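Toy library at Wumcombe adds play kitchen table

2025-10-08

The Wumcombe toy library has added a play kitchen table to its front room, and families can use it during regular opening hours. The table is meant for children ages two to six and takes the place of the train set, which has moved upstairs.

A pink plate, a banana and an apple, a woven basket and a small panda are among the things on the table.
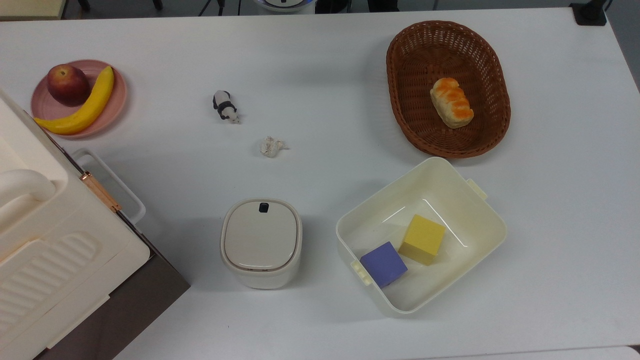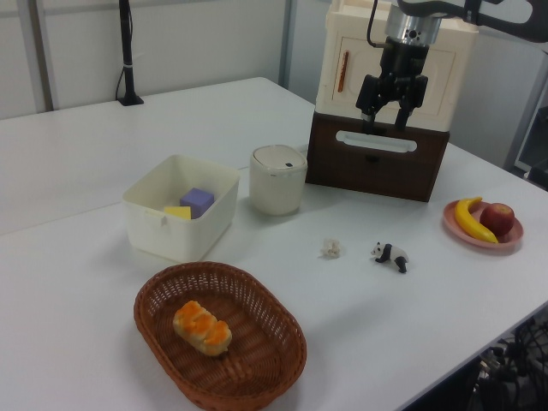 The library, on Ansah Street, began planning the change in March after parents asked for more pretend play. It spent $900 on the project, most of it on shelving and a new floor mat. The rest went to play food and kitchen pieces, some of them bought secondhand from the Griline thrift store.

The pieces on the table stay at the library and are not for loan. Families who want something similar at home can borrow one of 37 play food kits, packed in zip bags and kept behind the desk. Each kit can be kept for two weeks and renewed once if no one else has asked for it. Missing pieces should be reported when the kit comes back. There is no charge for the first one.

Up to four children can use the table at a time. When the room is busy, staff will keep a sign-up sheet at the desk and turns will last 20 minutes. Adults are asked to stay in the room and to help put things back before the next group starts. Real food and drinks are still not allowed in the front room, but the bench area in the hallway can be used for snacks.

The pieces are wiped down at closing time. Anything that has been in a child's mouth should go in the wash tub by the door and not back on the table.

The library is also taking donations of play dishes, baskets and cloth napkins in good condition. It cannot accept glass, anything with button batteries, or stuffed toys without a label. Donations can be left at the desk or at the Plerari community center next door, which is open later in the evening.

Membership is open to any household in Wumcombe. Forms are available at the desk.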